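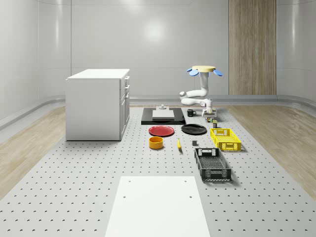

Fig. 4. Cabinet with drawers on the perforated platform

4. Setting up a match in Brisora Scorer

Read this section before the first match of the season. It is written for club scorers who use Brisora on a tablet or a laptop. If your league sent you a ready match file, go directly to 4.3.

4.1 Before you start

Charge the device to full. A one-day match with all breaks takes most of the battery, and the screen must stay on.

Check that both teams are registered in the current season. Teams from the last season stay in the list until April, and they look the same except for a small gray year behind the name.

4.2 Creating the match

1. Open Matches and press New.
2. Choose the format. For limited overs, enter the number of overs per innings. For two-innings matches, leave this field empty.
3. Choose the ground. If your ground is missing, type its name and press Add. The ground code is given automatically (for example, Leltley has the code 1442).
4. Select eleven players for each team and mark the captain and the wicketkeeper. Substitutes go in the separate box below.
5. Enter the toss: who won it and what they decided.
6. Press Lock teams.

Caution: After Lock teams, you can change a player only with the umpire PIN. Wait for both captains to sign the paper sheet before you press it.

4.3 Loading a ready match file

1. Save the file in the folder Kütt on your device.
2. In Matches, press Load and select the file.
3. Compare the overs and the team names with your paper sheet.
4. Press Accept.

Note: The program can hold 3000 deliveries in one match file. A longer match must be divided at the end of an innings, see section 9.

4.4 Scoring the first over

1. Choose the two batters and the bowler. The striker has a dot before the name.
2. After each ball, press the runs first and then the extra, if there was one. For a wide with no additional runs, press 0 and then Wd.
3. To correct the last ball, press Back one time. For older balls, open the over and hold your finger on the ball — a menu will open.

Caution: Do not use Back after a wicket. Use Edit wicket, or the next batter will be lost from the card.

If the program shows message 874, the over has too many legal balls. Ask the umpire for the count and correct the over before you continue.

Text of this section: Liis Kivi. Checked by Triin Ramanauskas, Ondumell.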